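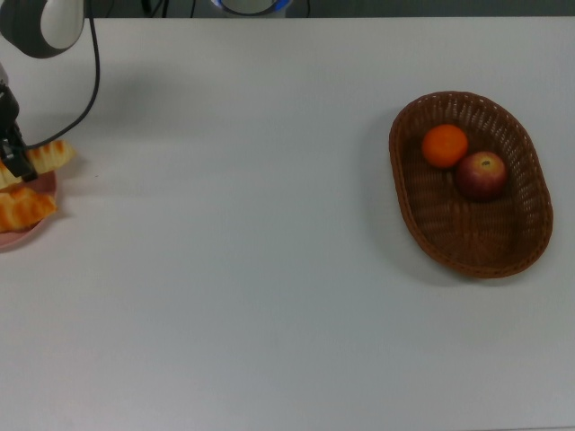

Home Topics Food and Eating Tableware Contributors

Plate color and appetite

By Abrehet Dinsa
June 15, 2020

Plate color and appetite is the name usually given to a loose group of claims that the color of a dish changes how much a person eats from it, how sweet or salty the food tastes, or how large a serving looks. The claims are popular in diet books and kitchenware catalogs. The evidence behind them is thinner than their popularity suggests, and much of it comes from small studies run in conditions that look little like a family meal.

Background

The idea has two parents. One is the study of visual illusions, in which a shape appears larger or smaller depending on what surrounds it. The other is restaurant folklore, where it has long been said that red makes people hungry and blue puts them off. The two are often quoted together as if they were one finding. An illusion can be measured on paper. The folklore rests mostly on repetition, and on the much-repeated remark that few foods are naturally blue, a point that tells us little about dishes.

The contrast claim

The best-known version says that diners serve themselves more when the food matches the plate, as with white rice on white china, and less when the two differ sharply. The proposed cause is that a clear edge makes a portion easier to judge. This is reasonable as far as it goes. It doesn't follow that people then eat less over a day, and few of the usual sources check. A trial at Brarkthorpe is often cited in support. It had 48 diners and one meal, and the serving spoon was not the same size for both groups.
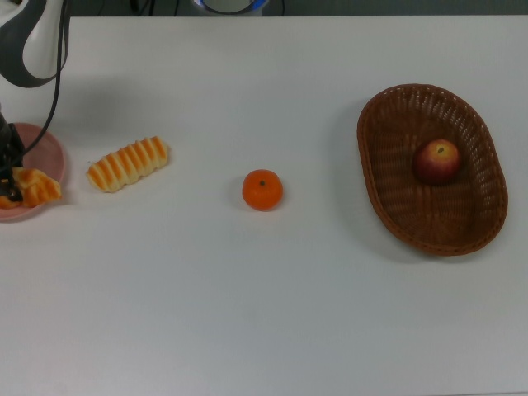 Pink and red dishes are a special case, said both to make desserts taste sweeter and to act as a kind of stop sign. It is hard to see how one color could do both jobs. Writers who favor the stop-sign account tend to be vague about shade as well. A round pink plate on a white tabletop stands out plainly enough, but standing out from the table is a different matter from standing out from the food, and the two are regularly mixed up. Table color is rarely reported at all, and room lighting hardly ever.

Commercial use

Valloteck sold a "portion aware" dinner set from one September to the next, with a leaflet that promised smaller helpings. The leaflet listed 12 sources. Most dealt with the size of plates, and two dealt with drinking glasses. The rival Vosport line made softer claims - its box spoke only of "mindful color" - and so was harder to prove wrong.

Criticism

The main complaint, set out in Seyoum's review, is that the studies disagree with one another and that null results seldom reach print. The review pooled 179 participants and found no steady effect in either direction. Supporters reply that the sample was too small. That is fair, though the same objection applies to nearly every study they cite in their favor.

See also: Portion size; Optical illusion; Table setting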